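Cutetti crochet hook set: a review by Ankica Popescu

I've had the Cutetti hooks since January and I'm still reaching for them every evening, so it's time I wrote them up! My old aluminium ones left a dent in my thumb after half an hour. With these I can get through a whole ball of chunky yarn (a big cushion cover, mostly treble stitch) and not notice my hand at all.

There are 15 hooks in the roll. The handles are soft and a bit fatter than usual, the sizes are stamped deep enough to read by lamplight, and the heads are lovely and smooth – no snagging, even on splitty cotton. My one grumble is the 3 mm, where the throat is a touch shallow and I drop a loop now and then.
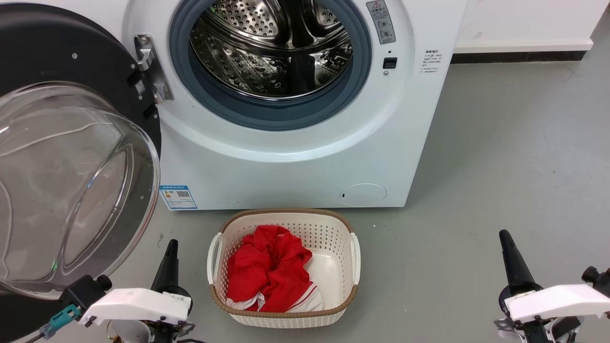
Door open on the front loader.

The roll itself is cotton and goes through a cool wash, which I was pleased about after a mishap with a cup of tea. Take the hooks out first, obviously, and dry it flat or the pockets pucker.

I've since made a baby blanket, two hats and most of a shawl with them, and the grips are as springy as ever. If you do long sessions, or your hands ache in cold weather, do try a pair in your usual sizes. I'm after the Tunisian set next.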